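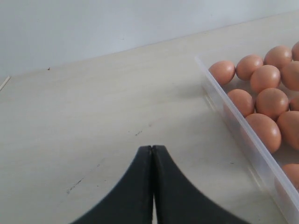 Brown eggs, a dozen, in a plastic container.

Butow Egg Price Notes: README
Updated March, by the Butow maintainer

This is a table of shelf prices for eggs, typed in by hand from shop visits. It has 1000 rows and 4 columns: shop, colour, carton size, price.

Please don't read too much into it. People keep citing it as proof that brown eggs cost more. Maybe they do, but 20 shops in 2 towns won't settle it, and I doubt the "free range" labels meant the same thing in each one. Specials weren't flagged. Blank prices are missing, not zero.

The Omer file uses different carton sizes. Merge the two at your own risk.

Contact: open an issue | © Butow | Back to top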